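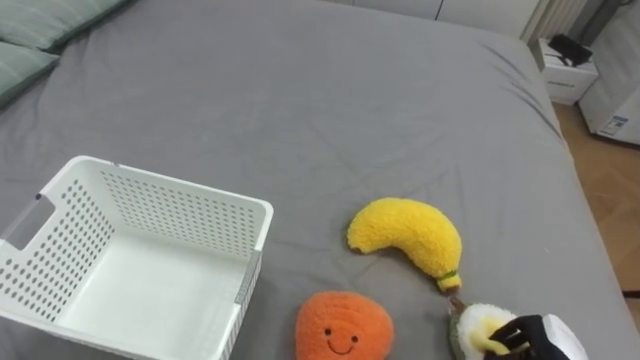 Can a man apply to the deacon program at Pelard if his wife isn't Catholic?

The program takes applicants in mixed marriages, but his wife has to sign the consent letter and come to the first interview with him. That was the rule when I went through it, and the form is the same one they use now.

maplerow
Thanks. I was asking for myself. We have been married 20 years and she goes to the Lutheran church in Grastelov. She is fine with me applying but doesn't want to sit through classes. Does she have to?

stcasimir_dad
That was my answer up top, so I'll add to it. My wife is Methodist. She came to the interview and the two retreats and skipped the Saturday classes. No one gave her any trouble. Some of the wives came to everything and took notes, and one of them got better grades than her husband (no grades for wives officially, but the instructor marked her papers anyway).

j_whitlow
I would be careful here. Skipping is allowed but it gets noticed. It is five years of Saturdays, and if she isn't in the room she has no idea what you are getting into. I have seen men drop out in the second year over this.

stcasimir_dad
I don't agree. Men drop out because of the reading load and the drive. It's 221 miles round trip from our side of the diocese, and in winter you leave in the dark and come home in the dark. 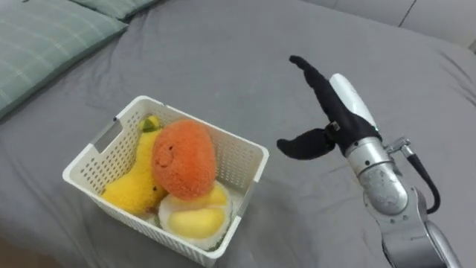

Hnat Mykhailiuk: The drive is a real problem and the office should be asked about it before you apply. In April they let the Skovach men do every other class by video. I don't know if that will continue in the fall. On the wife question, I think both of you are right. Ask her what she wants to attend, write it down, and bring it to the interview.

maplerow
Video would help a lot. I work Fridays until late.

j_whitlow
Video is no way to learn to preach. You need people in front of you. The first time I gave a practice homily I lost my place and stood there with my mouth open, and I needed that to happen in a classroom first.

maplerow
Fair enough. I called the office this morning and talked to the woman who handles applications. She said the consent letter is one page and my wife can write her own wording as long as it is signed.

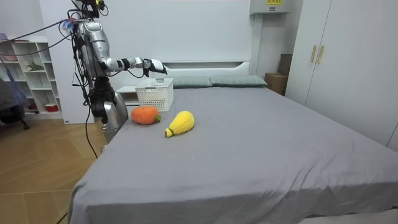 She also said I need my baptism certificate reissued, with the notations on the back. Mine is from the old Maksymiv parish, which closed, so the records went to the chancery. Has anyone had to get one from there?

stcasimir_dad
I did. Write a letter, don't call. Put your parents' names on it and your mother's maiden name. Mine took two weeks.

j_whitlow
Same here, except mine came back without the confirmation date and I had to send it in again. Check it when you get it.

We use cookies to keep you signed in and to count visits. By continuing to use this forum you accept our cookie policy.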